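Vulteo's gripper trainer: worth the fee?

Vulteo has been round again with its practice package for small workshops. For 374 a month you get two seats on Priven, its simulator, and what the leaflet calls "up to 3000 ready-made picking tasks". I tried to find out how many of those differ by more than the starting position and didn't get a straight reply.

The software runs well enough on our old office machine, I'll give it that. But the view from beside the gripper is so tight that you spend half your time guessing what's behind it, and Vulteo wants another 70 for the wider one. Maillard includes that in the basic price - or did in September.
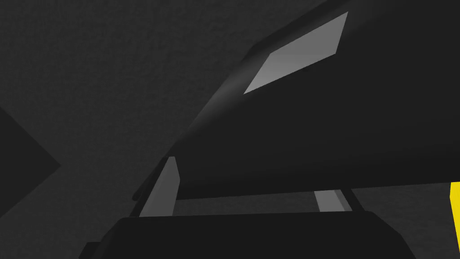
Priven's close view, with the gripper in black.

Ivance members can have a month's trial. I'd take it, and keep your card details to yourself until you've seen the cancellation terms.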